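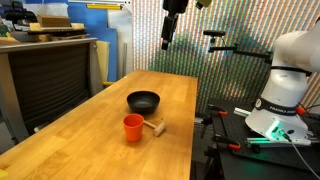 One participant in an earlier section of this course wrote that she had oiled her table every spring and still found it rough by October, and asked whether oil was the wrong finish. The question is a fair one and will be taken up under Part 2. In most such cases the fault lies in the preparation of the surface and in how the table is wiped down from day to day.

HOME FURNISHINGS 109: CARE OF WOOD SURFACES
Handout for Unit 2, Tabletops and Small Wooden Articles
Florwood Continuing Studies, Room 105

Part 1. Reading the surface

A butcher-block top is made up of narrow strips joined side by side. Neighboring strips may differ in color from light to dark, and this variation is normal. Students should learn to tell it apart from staining, which crosses from one strip to the next without regard to the joints.

Sheen is best judged under overhead light, from a low angle along the length of the top. An even, soft reflection suggests a finish in fair condition. Dull patches call for closer inspection by hand. Small articles such as bowls, cups and mallets should be cleared away before any assessment is recorded, as wear is often found beneath the things that stand in one place.

Part 2. Cleaning and refinishing

Routine cleaning requires a damp cloth, mild soap and a dry cloth, used in that order. Wipe with the grain. Standing water must not be left at the joints.

Where the grain has raised, sand lightly along the strips and remove all dust before applying oil. Oil laid over raised grain will seal the roughness in place - the probable answer to the question above. Apply a thin coat, allow it to soak in, and wipe off the excess. Oily rags are to be spread flat to dry outdoors, away from heat, and never left in a pile.

Participants whose tables carry a film finish, such as varnish, should not oil over it. Consult the finish chart in the Orham binder.

Part 3. Small articles

Wooden mallets are wiped clean and dried at once. They are not soaked. Check that the head is firm on the handle before use; a loose head is set aside for repair in Unit 3. Plastic cups and dark bowls may be washed in the usual manner but should be fully dry underneath before they are returned to a wooden top.

Preparation for the next meeting

Read the Joubert notes on joints and seasonal movement. Bring one wooden article from home, together with a written record of its present condition.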